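Home | Pedals | Manuals | Tour Stories | Shop | Contact

We use cookies to remember your cart and your language. Accept / Manage

Cuvodari Tape Echo Owner's Manual
Section 4: Setting Up Before Your First Gig

Welcome back! If you've come straight from Section 3, your tape loop is threaded and the lid is on, and you're probably itching to make some noise. Give us a few more minutes. The Cuvodari is a friendly machine, but it likes to be introduced to your amp slowly, and the folks who skip this part are usually the ones who write to us from the back of a van in September asking why everything sounds like a swarm of bees.

What you need: your guitar (or bass, or microphone with a preamp), two instrument cables, the power supply that came in the box, and a small screwdriver.

1. Turn your amp down all the way. Leave it switched on if it's a tube amp, so it's warmed up when you need it.

2. Run one cable from your guitar to the jack marked IN, and the other from OUT to your amp. If you use fuzz or overdrive, put it before the echo to begin with. You can break that rule later, and plenty of good bands have.

3. Set REPEATS to zero, MIX to the middle and SPEED to the middle.

4. Plug in the power supply and wait 20 seconds. The motor needs that long to settle, and until it does the pitch will wander all over the place (lovely on a record, less lovely when you're trying to tune).

CAUTION: Use only the supplied adapter. Pedalboard power bricks don't deliver enough current for the motor, and a starved motor can chew up a tape loop.

5. Bring your amp up to a quiet level and play one short, sharp note. You should hear it come back once. If you don't, check that the footswitch light is on.

6. Now raise REPEATS a little at a time. Somewhere past the halfway point the echoes start feeding on themselves. Enjoy it, then back off! 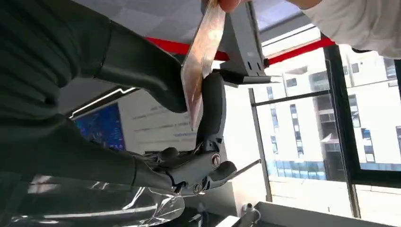 Input trim is the one adjustment that really depends on how you play, so take your time over it. The trim screw sits under the rubber plug on the left side. Strum as hard as you would in the last song of the night, and turn the screw clockwise until the red light flickers on your loudest chords. If you normally play with a pick, set the trim with a pick; one that's thin and comes to a point, like that see-through piece between the black fingers, will put a different edge on the attack from a bare thumb. Then play softly and listen for hiss. A little is normal, and most of us have grown fond of it.

7. Mark your settings on the blank strip with a grease pencil. Stage lights are dim and memory is short.

NOTE: Rakiya Yusuf, who played bass in Tumcombe for years and wrote most of this section with us, keeps REPEATS very low for low notes. Her advice is to let the first echo do the work and leave space for the drummer.

8. After the gig, switch off and let the machine sit for 15 minutes before it goes in its case.

For replacement loops, order part 408. Head cleaning is covered in Section 5.

Comments (3)

gamilport_noise: Step 4 fixed my wobble. I'd been tuning the second I plugged in, like a fool. Thanks!

Ekene Bashir: Does the trim advice hold for vocals too? We run a mic through ours for one song and the red light stays on the whole time.

Çınar: @Ekene turn the preamp down first, then do the trim while you're really shouting. Took us 2 tries at rehearsal and it's been fine since.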